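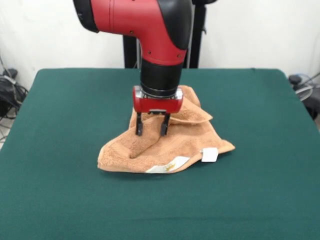 Workshop bench notes, July

Third month on the towel job and we have things to report, so quick one before the kettle boils. For anybody new: Droditz is the bench group at the Panholm shared workshop that meets Monday evenings, and the project is getting an arm to pick up a terry towel from a heap and end up with something you could call folded. Flat would do. Flat-ish would do.

Why a towel. Blocks are easy, cups are mostly easy, and a towel is a different shape every single time you drop it. Jonatan Haugland picked it at the spring meeting and has been apologizing on and off ever since.

What's new since the last newsletter:

Felt is down on the table. Dark green, glued at the corners only, so it can come up again if somebody needs the bare top. We were getting glare off the old surface in the late afternoon and the towel outline went to mush. Better now. It does pick up lint, so lint roller lives on the hook by the door, PLEASE put it back.

The grab point code got rewritten. Old version went for the highest bit of cloth and nothing else. Sounds sensible, except the highest bit is often a big soft hump with three layers in it, and the fingers come away with all of them. Then you lift a lump and put down a lump. New version looks for an edge first and only falls back on the hump if it can't find one. Khổng (our name for the planner script, long story, ask at the bench) now gives each candidate a score and writes it to the log so you can argue with it afterwards. People do argue with it.
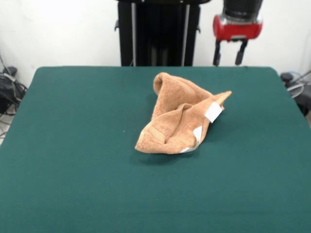 Towel in a heap, gripper open and clear of it.

Labels. We went back and forth on whether to cut them off. Kept them. A white tag on orange cloth is the easiest thing in the world for the camera to find and it tells you which edge you're near, so for now it's a cheat we are happy to take. The catch is obvious, a towel with no tag and the score drops like a stone. Somebody bring in a few plain ones? Hand towel size, any color that isn't green.

Approach height came down by 2 millimeters. Doesn't sound like much. Before the change the fingertips were closing on loops of terry and sliding off, now they press into the pile a bit before closing. Go any lower and you are scrubbing the felt, so don't touch that number without telling the rest of us. It's in the config with a comment in capitals.

Speed is still capped at 20 percent. Yes it's slow. Yes it stays there until the stop button on the far side has been rewired, and that is waiting on a part. When it comes it comes.

The log passed 1000 grabs a while back and sits at 2473 as I write this. A good share of those are misses and we keep them all, misses are the useful ones. If you run a session, put your intials in the session name. We have a whole block of runs called "test" and "test again" and there's no way of telling who changed what. 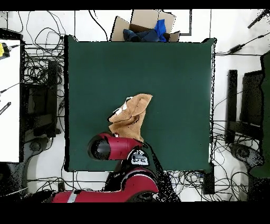 FROM THE BENCH: CAMERAS AND CABLES

The high view is working and it changed how we think about the start pose. From the side you get a nice picture of the folds but you can't judge how far back the cloth is sitting. From up high you get the whole tabletop and the outline of the towel in one go. Depth is patchy, lots of black speckle around the table edge and anything shiny. We tried the Porivance smoothing filter on it and it cleaned up the speckle and also cleaned up half of the towel, so that's switched off again. If you know your way around depth holes come and talk to us, there's tea.

Big problem with the high view is the arm itself. It reaches over the near edge and covers whatever is under it, and if the cloth has ended up close to the base then Khổng is guessing. Current fix is dumb but it works OK: park the arm off to one side, take the look, then move. Costs a few seconds a cycle. Jonatan wants to merge both views so we can skip the parking. He has a branch. The branch does not run on anybody else's laptop yet.

Cables. I know. They're all over the tiles between the tables and we are going to have a proper evening of it, ties and tape and sleeves, bring whatever you've got in a drawer. Until then walk round the long way and don't pull on anything to see where it goes. The label maker is charged. Label BOTH ends.

Cloth box is on the floor past the far side of the green table. Dark blue and bright blue stuff in there is for the next round, once tan is boring. Dark blue on dark green is going to be nasty for the camera and that is sort of the point, but don't swap it in mid-session, finish your set and start a new log. 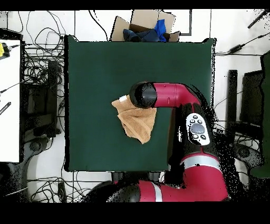 Next up is the two-step fold. Plan is grab by an edge, lift till the rest hangs, drag it back over the felt so it opens out, let go, look again. Then go for the corner. The dragging part is the bit we haven't got right, too quick and the cloth flips over on itself, too slow and it just follows along as a bundle. Lift height matters as well and we've only tried a few settings so far. If you want a job that needs no coding, sit with the log and write down what the towel looked like after each let-go. Bunched, half open, open. One word is fine. Boring but we need it badly.

Other bits. The spare finger pads are in the small parts drawer, second from the top, they are a snug fit so warm them in your hands before you push them on. Please don't use the glue from the model shelf, it goes brittle. The arm gets wiped down at the end of the evening with the dry cloth only, no spray near the joints. And whoever borowed the long hex key, we need it back, the base bolts want checking before we go anywhere near full reach.

Bench is open Monday as usual, doors from 7 pm. Come and throw a towel on the table.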